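Talks > Protocol and Consular Practice > Speaker notes

Search this site Enter keywords Go

Seating and precedence at small missions
Notes for the June session, Warnholm. Speaker: Marilou Lumbao

Slide 1. Scope. Missions with fewer than 30 accredited staff. State visits are out; Shigeru Furukawa covers them after lunch.

Slide 2. Order of precedence among heads of mission. Ambassadors first, by date credentials were presented. Then chargés d'affaires ad interim, by date of notification to the ministry. Stress the second date. Most errors in our file come from using the date of arrival at post.

Slide 3. The file. 673 seating plans, collected from former protocol officers by Wing-yan Chiu. 179 contain at least one correction made on the day. Of those, 96 trace back to an outdated diplomatic list. Do not read out the host countries.

(Pause. Ask who keeps a dated copy of the list with each plan.)

Slide 4. Working method. Freeze the list at noon on the day before the event. Any later change goes on a separate sheet, initialed by the officer who took the call. The printed plan is not altered by hand.
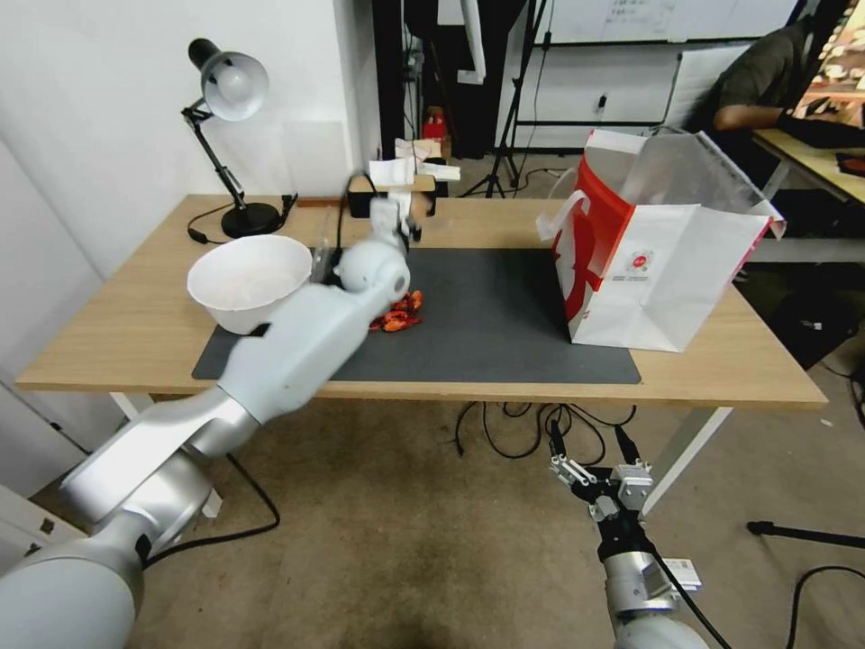
Slide 5. Late substitutions. A substitute does not inherit the seat of the person replaced. A counselor sent in place of an ambassador sits at counselor rank, unless the host has agreed otherwise in writing. Votby case: the agreement was oral, the duty officer changed at 6 p.m., and the plan was redone twice. Keep this to two minutes.

Slide 6. Place cards. Title, then surname. Check diacritics against the accreditation note. Dezső Veres has allowed us to use his own card, misspelled at three consecutive dinners.

Slide 7. Non-resident heads of mission. They keep the rank given by their credentials date. Residence has no effect on it. Expect a question here from the Drudstead group, whose handbook says something different. Refer to section four of the handout.

Slide 8. Questions. If time is short, drop slide 6. Wing-yan Yip has the spare handouts and the sign-up sheet for the drafting exercise.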